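Zerora Opens Two-Arm Teaching Table in Dakudville

DAKUDVILLE, November – Zerora has started collecting hands-on examples for Neltix, its learning system for two-armed robots, and the first 106 are in! Each one is a recording of a person guiding the arms through a small tabletop job, with the joint movements and camera views saved together.

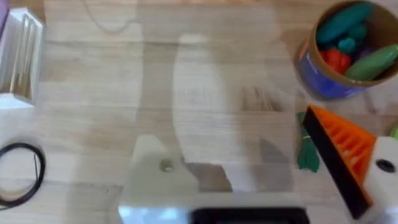
View from a wrist camera, with toy vegetables on the worktable.

The team wants everyday variety, so the table stays busy. Cables, tools and toy food share the wood with the parts being handled, and they get moved between sessions. Every example is recorded by 2 cameras on the arms and a fixed one beside the table.

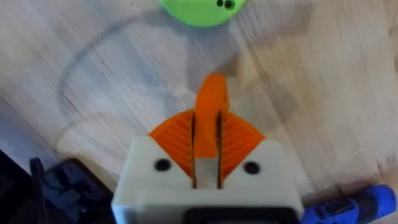 Orange and white gripper parts seen close up, with a green object ahead.

"A slow, slightly clumsy example is still welcome," said Visitación Villanueva, who leads collection at Zerora. "People pause and change their minds, and we want Neltix to learn from that too."

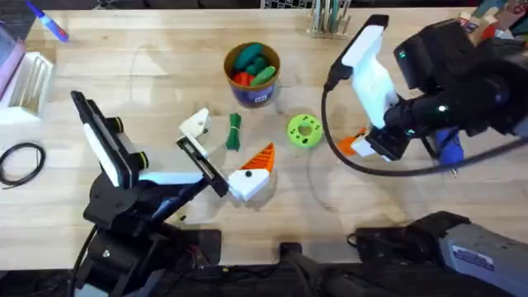

Sessions run in blocks of 3 hours at the Ibarra workshop, with a Sunday block for people who work during the week. New operators practice first, and their practice runs are kept apart from the main set.

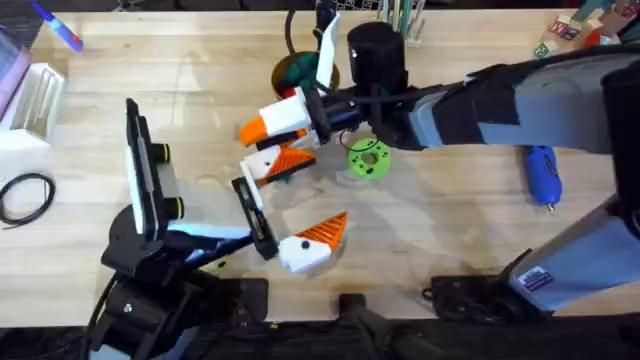
Handling with both arms is the next focus for Neltix. Operators will work on reaching, holding and passing, all with the two grippers close together. The white blocks with orange points are good for this work, and three of them lie between the arms or in their grip, near a bright green ring.

People in Dakudville who would like to try operating the arms can ask at the Ibarra front desk.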